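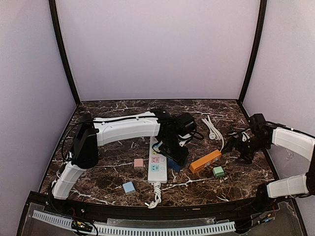
We have a union! The count at the Brirmont warehouse in Rarnbridge finished a little after 9 p.m., and I was still grinning when I got home. The final tally was 418 to 200, which is a much wider gap than I'd let myself hope for (my own guess was a win by 100, and people told me I was dreaming).

I've been on nights there for 2 years, and I can't remember the break room ever being that loud. Folks from the Plova site drove over after their shift just to stand in the parking lot with us – they voted last March and have been answering our questions ever since. Thank you, all of you!

Next up is electing a bargaining team. Scheduling is at the top of my list, then the heat on the upper level. If you work at the Balogh building and want to talk, leave a comment below.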